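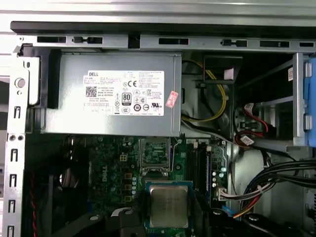 Power supply of a Dell desktop with the side panel off.

Stuvham screwdriver set, after a winter of use
By Luuk Maes
08/01/2023

I bought the Stuvham set in November from Bamia, the hardware shop near the old market in Duvidari. It cost 170, which is more than I wanted to pay for screwdrivers. My previous set was a gift and had lost most of its smaller bits, and the ones that stayed were so round at the tip that they only polished the screws. So I decided to buy once and buy properly.

The set comes in a hard case with a hinged lid. Inside there are two handles, one thick and one thin, an extension, and the bits in a foam tray. Both handles are covered with a rubber which is a little sticky in the first week. It collected dust and bread crumbs from my kitchen table. I washed it with dish soap and after that it was fine.

The thick handle is the one I use for nearly everything. It is long enough that the end rests in the middle of my palm, and I can push and turn at the same time without my hand getting tired. The thin handle has a spinning cap for small screws. I use it for eyeglasses, for battery doors on toys, and for the lock of my mailbox, which becomes loose every few weeks. The cap turns smoothly, but it has some play from side to side. In a set of this price I did not expect this.

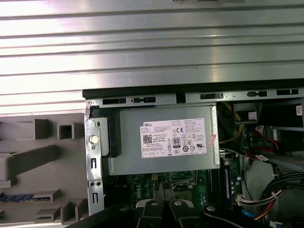

Dell tower from above, rating label on the power supply.

The bits are good. I would say very good for the Phillips and the hex, and only acceptable for the flat ones. The largest flat bit is too thick for the old brass screws on our window handles, and I had to go back to my father's screwdriver with the wooden grip. The Phillips bits sit deep in the screw and do not jump out. My neighbor Halim borrowed the set when he put together two wardrobes, and he came back asking where I bought it. He estimated that he drove 300 screws with the same bit. I looked at it under a lamp and I could not see any wear.

The magnet deserves its own paragraph. It is strong. For hanging a shelf with one free hand this is a pleasure, the screw stays on the bit even when you point it at the floor. On a table full of small parts it is less nice. It picked up a washer that I was searching for during ten minutes, and the washer was all that time on the back of the extension.

The extension is the piece I had not thought about before buying, and now I would miss it. It reaches behind the washing machine, down into the base of the coffee grinder, and into the corners of a computer case where my knuckles do not fit. It locks with a collar which you pull back. With greasy fingers the collar is slippery, and I wish they had made the grooves deeper.

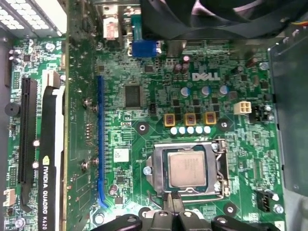

Dell motherboard with the Quadro K620 card next to the slot.

Now the case, my biggest complaint. The foam holds each bit so tightly that I need a fingernail to take it out, and the sizes are printed in light gray on black foam. In the evening I cannot read them. I wrote the sizes again with a white paint pen — it looks ugly, but now I find the right bit on the first try. The latch also feels weak. It has not opened by itself until now, but I put a rubber band around the case when I carry it in the car.

I wrote to Stuvham about the play in the thin handle. They answered politely after two weeks and offered to exchange it if I send it at my own cost. I did not do it. The postage would be too much for a fault that I only notice when I look for it.

For someone who hangs one picture a year, it is too expensive, and the simple set on the lower shelf at Bamia will do the work. For someone who repairs things at home every month, I recommend it, mostly for the thick handle and the extension. Buy also a white paint pen.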